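Broretgate parking permits, second car now 2,671 a year??

kettlewise
9 Mar 2023
Opened the renewal letter over breakfast, which was a mistake. First permit is the same as before. Second permit has gone from 1,238 to 2,671. My second car is worth less than that with a full tank. Anybody else on the Sosa side get this, or am I special?

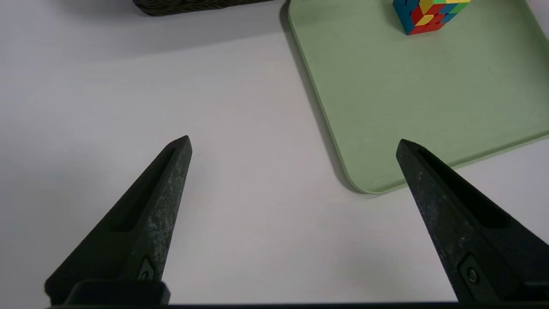 I called the office and waited 27 minutes to hear that the rate is "designed to encourage choices." I've made one. I can't repeat it on here.

dena_street_dad
Same letter. We have two drivers working opposite shifts, so I guess one of us is being encouraged to quit.

Plinth
Unpopular opinion, but good. I have one car and circle the block every night past people's spares. Curb space isn't free storage.

kettlewise
It's not free, Plinth. It's 2,671.

Plinth
Fair. Still cheaper than the Sirnix garage - I checked.

oldmapguy
The garage has a waiting list anyway. I've been on it since October and they keep sending me cheerful emails. If you want to fight the permit, use the paper form. The online one times out on the last page and you start over.

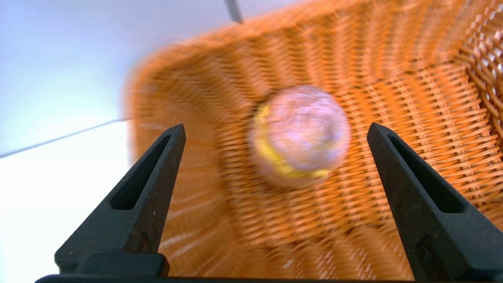 dena_street_dad
Paper form needs proof of address for both drivers, and they turned down my wife's water bill. Bring a lease or a tax bill.

kettlewise
Going in tomorrow. I'll be walking, as I'm not giving up my spot.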